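Re: Cotton bedspread shrinkage, pre-wash or not?

mitorlow_mill
Posts: 247

I'm finishing a run of woven cotton bedspreads for a guest house and need a straight answer on shrinkage allowance. The fabric is Brudivora plain weave, printed after weaving. The supplier quotes a figure for warp only. My test square lost 10 mm over 250 mm lengthwise after one 40 degree wash and a line dry. Crosswise it lost 2 mm. Do I cut for the first wash or for the fifth?

selvedge_sal

Cut for the third. Most plain weave cotton gives up the bulk of its length in the first wash and a bit more in the next two. After that the change is less than your hemming error. A 250 mm square is too small in any case. Mark out 500 mm inside a larger piece, keep the marks well away from the cut edge and overlock it before it goes in.

Yogesh Sachdeva
Moderator

Agree on the larger sample. Your numbers are 4 per cent lengthwise and 0.8 per cent crosswise. On a 2600 mm finished length, divide by 0.96 and you get 2708 mm before hems. Do not multiply by 1.04, it leaves you short.

tension_rod

I disagree with cutting oversize at all. Pre-wash the whole length, press it, then cut. Oversize cutting assumes your roll behaves like your sample and rolls vary. I had two from the same dye lot that differed by more than a centimetre per metre.

selvedge_sal

Pre-washing a printed cotton takes the finish off and the guest house will see that on day one. Fine for plain dyed cloth. For a floral with a dark ground I would not.

tension_rod

They will see it by week three regardless. It's a guest house. Those covers go through the machine constantly.

Yogesh Sachdeva
Moderator

Both methods work. What matters is that the thread and the binding have been through the same treatment as the cloth. Most puckered hems I get asked about are unwashed cotton tape on washed fabric. Also check the drying method. A tumble dryer on high will undo any figure you got from a line.

mitorlow_mill

They line dry in summer and tumble in winter. I'll run a second sample through the dryer. Batting is not an issue, these are single layer.

emow3238

Single layer floral here as well, on a large bed. Cut oversize, no pre-wash, polyester thread. Lost 3 per cent in length over the first few washes and nothing I could measure since. The print has kept its colour well enough for me. Sorry for the blur.
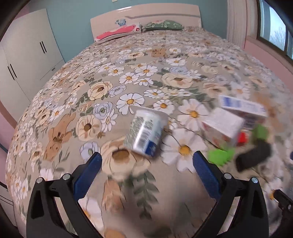
The floral cover, with a cup and a box on it.

tension_rod

Fair enough, though 3 per cent on one bedspread doesn't tell us much about a different cloth. What was the width change?

emow3238

Didn't record it. The drop at the sides still clears the floor, so I never checked.

mitorlow_mill

Dryer sample is back. 500 mm marks this time, 6 per cent lengthwise, 1 per cent crosswise. I'm cutting oversize to the dryer figure and telling the client they will be a touch long until January.

selvedge_sal

Put that on the care label or they'll ring you about it.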